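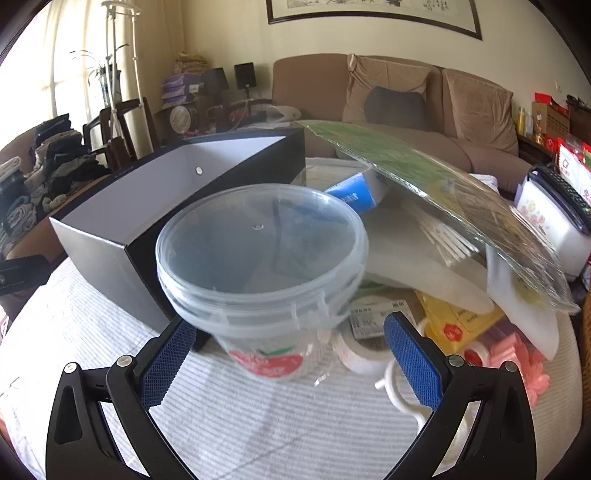
Wrist view over a cluttered table: gripper jaws in the foreground, clear bucket between and just above them.

Masking the gripper and ranking grasp candidates in clutter

This page covers the perception step that runs between image capture and motion planning in a Ploten pipeline. By the end you will have a static gripper mask, a filtered depth cloud and a ranked list of grasp candidates that the planner can consume. It assumes Ploten is installed, the wrist camera is calibrated and you have at least one recorded session in Cisska format. Training the segmentation model is covered separately.

1. Build the gripper mask

With a wrist-mounted camera, the jaws occupy the same region of every image for a given opening width. In the view at the top they take up the lower part of the image, with the blue pads angled in toward the center. If you leave them in, the segmenter reports them as objects and the planner tries to avoid its own fingers.

Record a sweep from fully open to fully closed against a plain background, then run:

ploten mask build --session sweep_october --out masks/

The tool writes one binary mask per opening width and interpolates between them at run time. Dilate each mask by 2 pixels. Less leaves a fringe along the mesh texture of the pads, and more starts to eat the space between the jaws, where the target usually is.

Check the triangular cutouts in the outer arms. By default the builder keeps holes open, so background pixels show through them. Those slivers are too small to be useful and they flicker from one image to the next. Set fill_holes to true.

2. Handle transparent objects

Depth from a stereo or structured light sensor is unreliable on clear plastic. A bucket with see-through sides tends to return the depth of whatever is behind it, or nothing. The color segmenter does better, as it can use the lid outline and the printed label.

In perception.yaml:

transparent:
 source: color
 depth_fill: label_plane
 min_label_area: 573

label_plane takes valid depth from any opaque printed region inside the segment and extends it across the whole object. min_label_area is in pixels. If no label passes the threshold, the object is flagged no_depth and skipped for grasping, but it stays in the collision map as a vertical prism.

The same settings apply to glass plates. A plate leaning on a pile will often come back as two or three segments when it has a printed pattern. Turn on merge_coplanar and the pieces are joined before the candidate stage.

3. Crop to the work surface

Fit a plane to the table and drop everything outside its boundary. On a striped tablecloth the plane fit is normally stable, although folds can pull it off by a few degrees. Sofas, cabinets and window light behind the table should all disappear at this point. If a cushion survives the crop, the boundary polygon is too loose – redraw it in the Kassab viewer and save.

4. Generate and rank candidates

ploten grasp sample --n 2,000 --config perception.yaml

The sampler accepts the comma. Candidates are scored on three terms: antipodal quality, clearance on both jaws, and support. Clearance matters most in a pile. An open box lying at an angle gives good antipodal scores along its rim, but one jaw has to enter the box and the other needs free space outside it.

Anything wider than max_opening is removed before scoring. Set max_opening to 80 (millimeters) for the Mendadero jaws and leave it there even if your unit measures slightly more.

Thin, flat items such as cards and labels should be given the class flat. They are rejected for pinch grasps from above and passed to the slide-to-edge routine.

5. Verify before planning

Open the session in Kassab and turn on the mask, segment and candidate layers. Look for:

Candidates on the jaws themselves. The mask is out of step with the opening width. Check that the encoder timestamps and the image timestamps use the same clock.

Two candidates with near-equal scores on overlapping objects. Raise support_weight so the upper object is picked first.

Segments that span a bag and whatever lies next to it. Soft plastic is the usual cause. Lower the merge threshold for the class film only.

When the layers look right, export with ploten grasp export --format cisska. The planner reads the file on its next cycle and does not need a restart.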